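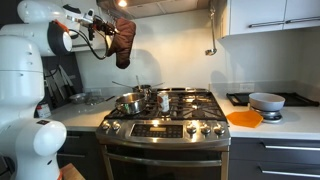
Fig. 1. Oven mitt in the gripper, over the back of the cooktop. Pargate kitchen, Task C.

Household Manipulation Practicum
Handout 4: Soft Things Near Hard Things
Revised 2025-07-13. Throw out the earlier version, especially the page on grasp width, which was wrong in a way several of you discovered at the same time.

Where we are

By now every team has picked up a block. Congratulations. Blocks are rigid, matte, the same from every side and have never disappointed anyone. This week you move to the oven mitt, which has a thumb, a cuff, an inside and an outside, and a different shape each time you set it down.

Task C in one line: take the mitt from its starting place, carry it across the range, and lay it on the right-hand counter without touching anything that stands on the burners.

Read that again with Fig. 1 next to you. The saucepan is on the front-left burner, the smaller pot is behind it with a utensil sticking up, and the tin can is upright near the middle of the grates. The can is the one that costs people points. A pot will forgive a light brush from a cuff. A can will go over, roll, and find the floor.

The grasp

Pinch the mitt so that it hangs. A hanging mitt is a long mitt, and your planner does not know this unless you tell it. Most of you will model the gripper, plan a lovely path for the gripper, and drag a quilted pendulum through the cookware at the end of it.

Two acceptable fixes:

1. Attach a box to the gripper in the collision model, long enough for the mitt at full hang. Crude, and it works. Team Lo did this last term and finished before lunch.

2. Estimate the hang from the depth image after the lift. Elegant. Team Sovby did this last term and wrote a very good report about why it needed another week.

Grip force: start at 26 on the controller's scale. At 40 the quilting bunches up and the mitt swings out at an angle when you lift. Above that you are testing the mitt, and the mitt is not enrolled.

The path

Lift first, then travel. Raise the mitt until its lowest point clears the tallest thing on the cooktop, and remember that the tallest thing is probably a handle. Handles are thin, they are metal, they reflect, and the depth camera regards them as a rumor. Put them into the scene by hand if you have to. We will not think less of you.

Watch the ceiling of your workspace too. There is a range hood up there, and a ladle hanging on the wall to the right of it at a height that is exactly as inconvenient as it looks. A path that avoids every pot and collects the ladle scores the same as a path that collects a pot.

Shiny surfaces in general: the range front, the saucepan and the oven handle all throw highlights. If your segmentation finds a second saucepan in the first one, lower the exposure before you start rewriting code.

Putting it down

The target is clear counter. The scale with the bowl on it is not clear counter. Neither is the orange trivet, although I can see the reasoning. If the mitt ends up draped over the bowl, log it as a miss, with the final arm pose.

Logs

The Stedine recorder saves one file per attempt. Keep all of them, including the ones you would prefer to forget. Last term's set came to 1378 attempts at Task C, of which 964 were usable. The remainder were mostly attempts somebody had stopped early and then left without a label. An unlabeled failure helps no one. "Hit can" is a complete and respectable label.

Safety

One hand on the stop button for any new path. Burners stay off for the whole practicum, and the gas stays shut at the valve. Do not reach across the range while the arm is enabled, even to save the can.

Due before the next lab

Your collision model with the mitt attached, ten labeled attempts, and half a page on the worst one. Final demos are in August, in the same kitchen, and we will be moving the can.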